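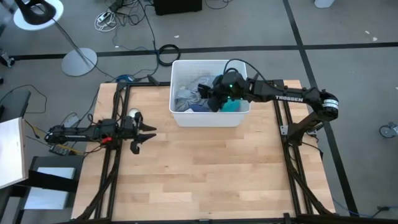
Chantelle Nkosi asked after the last session why we bother with two arms when one seems to do all the picking, and whether she could save the money on her own build at home. Fair question! My short answer is that you can start with one, and I did, but cloth will wear you down. Pick up a rag by one corner and it hangs there in a lump. You need a second grip somewhere to spread it, and that's where the fun (and most of my swearing) begins.

So, session four, the two-arm table. Bring your printout from last time.

Mounting. The arms bolt to the aluminum rails and never to the wood. I like butcher block for the top, but wood moves with the seasons and your calibration moves with it. My first bench was all wood and by January I was redoing the numbers every week.

Rags in a bin. Mix your colors, crumple everything, and don't be neat about it – if you fold things nicely you're only testing how well it handles folded things. Lower the gripper open, close it slowly, lift a little, then check whether you're holding one rag or three.

Cables. Leave slack at the wrist, enough for a full turn. Move each joint to both ends of its travel by hand, power off, and watch for anything pulling tight.

For next time: log 37 picks on your own setup and write down every miss with a guess at the cause. Khanyisile Magagula has the spare brackets if yours are bent.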